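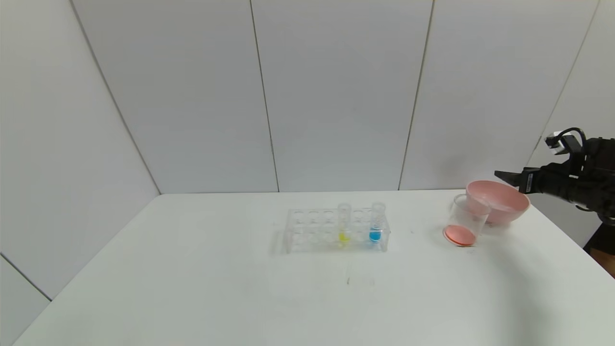

Search the site Enter keywords Go

Open Day at the Guvura Lab: Frequently Asked Questions

Updated April 23, 2026

The Guvura lab opens to the public in October. These are the questions we get most often by phone and email. If yours isn't answered, write to the visits desk or ask at the front counter when you arrive.

What will I see?

Robot arms doing small tabletop jobs of the kind that come up in a lab: handling test tubes and racks, moving cups and bowls, putting things where they belong. The main demonstration is done at a plain white table. A staff member talks through each job and takes questions between runs. There are also two side rooms, one with spare grippers you can handle and one where recorded runs are played back on a screen.

How long does a demonstration last?

Plan on 20 minutes for the talk and the runs, plus time for questions. Most people spend an hour and a half in the building altogether.

Do I need a ticket?

Yes. Tickets are free, but the demonstration room is small and we let people in by time slot. There are 126 places for the day. Booking opens on the Guvura website at the start of September. Each person in your group needs a ticket, including children and babies in carriers.

What if the slot I want is full?

Join the waiting list for that slot. Unclaimed places are given out ten minutes before the start, so it is worth being in the lobby even if you haven't heard from us.

Where is the lab?

In Brotdale, on the second floor of the Benavides Building. Use the entrance on the parking lot side. The street entrance stays locked on open day.

How do I get there?

Bus 130 stops outside the building. By car, follow the signs for Gitmont and turn off before the bridge. Parking is free in the rear lot. If that lot is full, use the gravel lot across the road, but leave the gate clear.

Is it suitable for children?

Children age eight and up usually follow the demonstration without trouble. Younger children are welcome with an adult. The robots work slowly and there are pauses, so a small child may get restless. You can step out and come back in during your slot.

Can I touch the robots?

Not the ones in use. Please stay behind the yellow line on the floor while an arm is powered. In the first side room you can pick up the spare grippers and open and close them by hand.

Are the robots working by themselves?

Some of the time. In part of each demonstration a person steers the arm from a control station, and in part it runs on its own from what it has learned. The staff member tells you which is which before every run.

What happens when a robot makes a mistake?

It stops, or the operator stops it. The table is set up again and the run is repeated. Drops and misses are a normal part of the day and we don't edit them out of the talk. If a run has to be abandoned, we move on to the next job.

Are there real chemicals in the test tubes?

No. On open day we use water and food coloring. It is still not for drinking.

Why use such ordinary objects?

They are cheap, easy to replace, and harder for a robot than they look. Clear plastic is a good test because cameras have trouble picking out its edges. Tubes have to go into their holes nearly straight. A bowl can be gripped at the rim, but it tips if the grip is in the wrong place.

How many runs does it take to teach a job?

It depends on the job. For a fairly simple one we start with around 2000 recorded runs and add more if the results are poor. The recorded runs in the second side room come from this work.

Can I take photos?

Yes, without flash. Flash can upset the cameras on the robots. Please don't photograph the computer screens at the control station. Tripods are not allowed, as the walkway is narrow.

Is the building accessible?

There is an elevator from the lobby, and the demonstration room has no steps. Two wheelchair spaces are kept at the front for every slot. Tell us when you book and we will hold one. The room can be noisy when the air compressor runs, and ear protection is available at the door.

Is there food?

No café. There is a vending machine in the lobby and a picnic table behind the building. Food and open drinks can't come into the demonstration room.

Can I bring a school group?

Open day is for individuals and families. School groups can visit on other dates, with up to 3 classes a month. Teachers should use the group request form and allow six weeks for a reply.

What if I need to cancel?

Use the link in your confirmation email. The place goes to the next person on the waiting list.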